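Lunde House Day Center
Dining and Activity Room: Tableware and Work Surface Inspection
Inspected by: Bronwyn Mahuika
Received by: Iestyn Landeg
Date of inspection: Friday, July 10, 2026

Scope

This checklist covers tables, bowls and trays in regular use in the activity room. Items kept in the main kitchen are inspected separately. Each line is marked Satisfactory, Attention or Not Checked. An item marked Attention must be given a comment and a name.

Section A. Tables

A1. Tabletop free of splinters and raised grain: Satisfactory
A2. Table stable under hand pressure: Satisfactory
A3. Tape on tabletop firmly attached, no lifted edges: Attention
Comment: One corner lifts under a fingernail. Replace the strip at the next weekly clean. J. Hollis.

Section B. Bowls

B1. Rims smooth to the touch over the full circumference: Attention
Comment: The blue-rimmed bowl has a break in the color at one point of the rim. No sharp edge was felt. The bowl may stay in use and is to be looked at again at the next inspection. B. Mahuika.
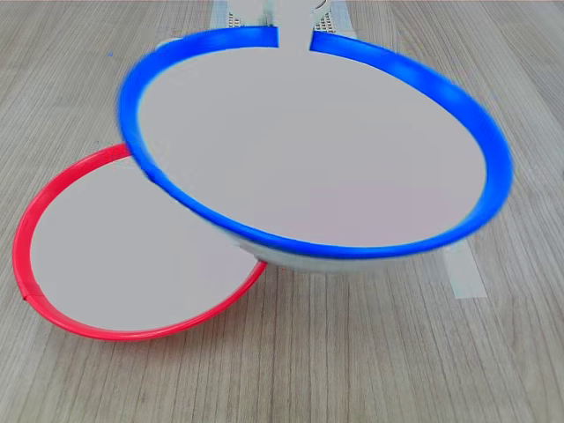 Form 17, Issue 7 Page 2

B2. Interior surfaces free of cracks and staining: Satisfactory
B3. Bowls of different sizes stacked with the larger at the bottom: Attention
Comment: The blue-rimmed bowl is the larger of the two and was found on top of the red-rimmed one. A stack in this order tips easily when a person reaches across the table. Staff have been reminded. I. Landeg.
B4. Bowls separate without force: Satisfactory
B5. Spare bowls in closed storage: Not Checked
Comment: Cupboard locked at time of visit. Key held by S. Kocsis.

Section C. Trays

C1. Corners rounded, no burrs on the rim: Satisfactory
C2. Tray empty when not assigned to a task: Satisfactory
C3. Dark surface in the bottom of the tray lies flat: Satisfactory
Comment: Lighter patches were checked by hand and are reflected light. No wear was found.

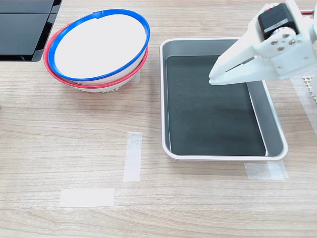

C4. Tray set back from the table edge: Satisfactory
Comment: The present distance is acceptable. Trays should not be moved closer to the edge to make room for other items. If more space is needed, use the second table.
C5. Tray can be lifted by one person with both hands: Satisfactory

Section D. Follow-up

Items A3 and B3 are to be closed by the room lead and initialed on the copy held at the front desk. Item B5 is carried forward from the April inspection and must not be carried forward again.

Signed: B. Mahuika
Countersigned: I. Landeg
Copy to: S. Kocsis, J. Hollis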